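Skonia 夹持式台灯长期使用评测:照度、显色与臂架

2020年10月15日,星期四

Skonia 这盏灯一月份购入,购入价315元,放在一张以小件装配和抄写为主的工作台上使用至今。同期用过的还有 Pinungate 的底座式台灯和 Drandness 的长条屏幕灯,下文会提到它们的差别。三款均为自购。

先说结构。灯由夹具、下臂、上臂和灯头四部分组成,关节为摩擦阻尼式,没有外露弹簧。夹具的开口足以咬住常见厚度的桌板,夹口内侧贴有软垫,拧紧后桌板下表面没有压痕。夹具螺杆的牙距偏细,从全开拧到夹紧要转很多圈,换桌子时比较费时间。软垫用双面胶固定,夏天取下夹具时有一侧的软垫粘在了桌板上,重新贴回后没有再脱落。

臂架完全展开时,灯头中心到夹具的水平距离为100厘米,用卷尺测量,与标称一致。这一长度可以把夹具放在桌子侧后方,灯头仍能到达桌面中央。完全展开时下臂关节会有缓慢下沉,过一夜能看出高度变化;收到三分之二以内则保持稳定。关节处有调节螺丝,拧紧后下沉减轻,但移动灯头所需的力也随之增大,单手操作时夹具一端会有轻微扭转。说明书对此只字未提,调节螺丝藏在装饰盖下面,需要用薄片撬开。

照度方面,灯头距桌面45厘米、最高档时,正下方读数为800勒克斯。向外移动到一本摊开的A4本子边缘,读数下降平缓,肉眼看不到明显的光斑边界。Pinungate 在相同高度下中心更亮,但衰减快得多,抄写时本子左右两页的亮度差别明显。Drandness 属于另一种用途,光线集中在屏幕前的一条带状区域,用来看键盘足够,用来装配则偏暗,且无法调整方向。

测量用的是普通手持照度计,没有送检,绝对值仅供参考。三款灯用同一只表、同一高度、关闭顶灯后测量,相互之间的比较应当可信。

调光为触摸式,灯头背面一条长槽,按住后连续变化,松手停止。断电后能记住上一次的亮度,不记色温,重新通电一律回到中性白。对固定使用一种色温的人来说,这是每天都要重复一次的多余操作。触摸槽对手套没有反应,戴薄丁腈手套时偶尔能触发,戴棉手套完全无效。最低档仍然偏亮,不适合作为夜间环境光。

频闪没有专业仪器可测,只做了简单检查:手机快门调到高速,对准灯头拍摄,各档亮度下均未出现条纹。Pinungate 在低亮度时有可见条纹,最高档时消失。这种方法只能排除比较严重的频闪,不能作为合格的依据。

显色性是选这盏灯的主要理由。包装上给出的显色指数只有一个总值,没有列出饱和红色的单项。实际使用中,红色与橙红色的热缩管可以分清,深蓝与黑色的导线在中性白下也能分清,切到暖色后就需要凑近看。小零件按颜色归类时建议固定用中性白。

台面本身对结果影响很大。浅色底带深色纹理的台面反射率高,整体观感更亮,但纹理会干扰对细小物件轮廓的判断。细管、彩色小帽之类的东西散放在大理石纹上,沿纹理方向摆放的比横着摆的更难一眼看到。灯头位置偏低、光线斜射时,物件投下的短影子有助于辨认;灯头正对桌面时影子几乎消失,找东西反而慢一些。

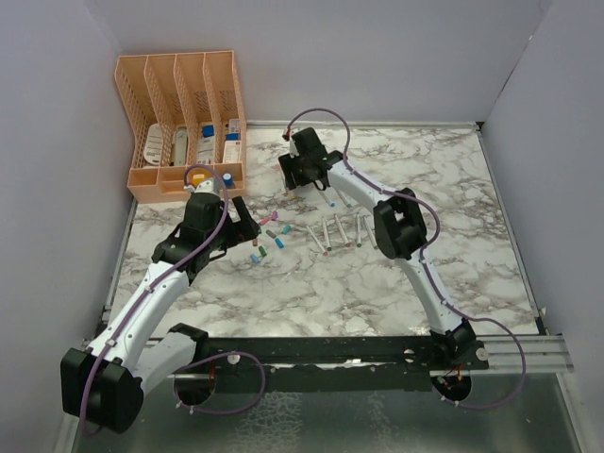

斜射确实好找零件,可是长时间抄写就累了,手的影子总压在字上,有读者在上一篇台灯文章下面这样留言,并且提到自己最后把灯换到了写字手的另一侧,灯头抬高一掌,影子才退到纸外。

这个意见与实测相符。右手书写时,夹具放在左后方,灯头抬高后向右倾斜,笔尖附近的影子落在左侧已经写完的部分以外,干扰最小。左手书写则全部镜像。Skonia 的灯头可以左右各转半圈,两种布置都能做到;Pinungate 的灯头只能俯仰,要改变方向必须移动整个底座。需要在装配和抄写之间来回切换的人,臂架的自由度比亮度更值得花钱。

光泽台面的反光也要单独考虑。Skonia 的扩散板是磨砂的,反射在亮面台面上呈一块边缘柔和的亮斑,正常坐姿下容易落入视线。把灯头向外侧移动一段距离,亮斑就会离开视野。哑光桌垫能从根本上消除这个问题,我用的是 Mfinanga 的灰色桌垫,厚度适中,边缘没有翘起,缺点是容易沾棉絮,需要每周用湿布擦一次。桌垫铺上后桌面读数没有变化,观感却暗了一档,多数人会因此把灯再调亮一些。

收纳架和灯的相对位置常被忽略。较高的收纳架放在桌角时,如果夹具也在同一侧,架子会挡住一部分光,在桌面上留下斜长的阴影。两者分开放在左右后角即可。塑料收纳架颜色较鲜艳时,还会向旁边的白色台面反射一点颜色,平时察觉不到,对色时应当挪开。

发热情况正常。室温下最高档连续点亮17小时,灯头背面温热,可以长时间用手接触,没有异味,亮度读数与开机一小时后相同。电源适配器温度高于灯头,不建议压在布料下面。适配器体积较大,插在排插上会占掉相邻的孔位,线长倒是够用,从桌面绕到桌下还有富余。线缆在下臂处有卡槽固定,上臂处没有,转动频繁时会松垂下来,我用一段魔术贴扎带解决。

外壳为喷涂金属与塑料混用,灯头前缘的喷涂在使用中掉了一小块,位置正好是平时抓握的地方。夹具和臂架表面没有变化。扩散板容易积灰,用干布擦拭会产生静电,越擦越脏,应改用微湿的布。

售后联系过一次,询问能否单独购买夹口软垫。答复是可以,但要随整套夹具一起发货,价格不便宜,最后没有买。

优点:照度分布均匀,臂架覆盖范围大,中性白下颜色区分可靠,长时间点亮稳定。

缺点:完全展开时下沉,不记忆色温,触摸槽对手套不灵敏,最低档偏亮,适配器占位。

适用对象是桌面较宽、工作内容涉及小件或纸面书写的使用者。只看屏幕的人买 Drandness 更省事,价格也低。桌面窄于一臂的,Skonia 的长臂收起来后灯头会悬得过高,选 Pinungate 更合适,前提是能够接受它在低亮度下的频闪。

补充一点安装细节:夹具拧紧后先把臂架折叠放置一晚,第二天再复拧半圈,软垫压实后会留出一点间隙。桌板背面有横梁的,先量好横梁到桌边的距离再下单。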